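Notes for the February budget talk, catering equipment. Twenty minutes, then questions.

Start with what we're asking for: money to plan for tray clearing at the Blackburn canteen. Two arms on one bench, a rack, a bin and a tray. Say early that the arms are the easy part of the quote. The bench, the cabling and the fitting are separate lines, and last year we left them off.
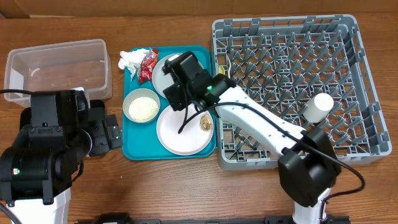
**Can we buy one arm now and add the other next year?**
Trolar will sell them singly, but the fitting charge is paid each time, so buying the pair together costs less over two years.

Next, consumables. Gripper fingers wear and should sit in the running budget, not the capital one. Vostgate quoted £1628 a year for fingers, cables and one service visit. Ask Benvinda Simões to confirm whether that includes travel before the slide goes in.

Mention racks and bins. We keep the ones we have. Changing the rack later means setting up the placing positions again, and that is paid time. Pick one rack and stick with it.
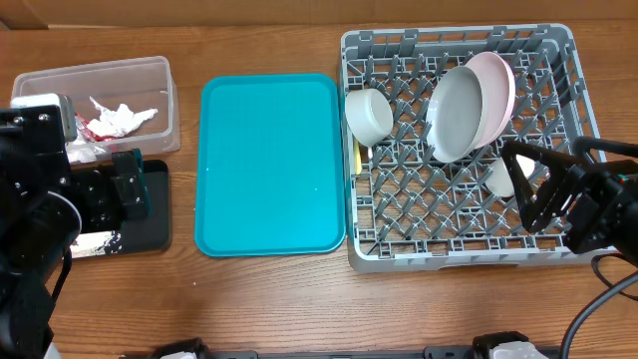
*Wrappers and tissue in the bin, dishes in the rack, tray clear.*

Then the awkward bit, which is leftovers. Plates and cups are priced. Loose food is a separate job in the quote, with its own tool and its own setup days. I've put in 4 days. Pause here, people will want to write that down. 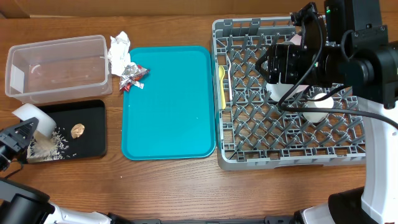
Tapio Saarela thinks four days is too few and would rather see the food work held back until the dishes have been signed off, with the money ring-fenced so it doesn't get spent on something else. Read his point out and leave it open for the room.

Options slide:
- Buy the pair, with service from Vostgate
- Lease from Zoltimik for 2 years, service included
- Wait a year and ask again

I prefer the lease. It costs more by the end, but we can hand the kit back if the canteen moves. Weidong Bai has the full spreadsheet if anyone asks about depreciation.

Finish on the date we need an answer by. Check it with Weidong first.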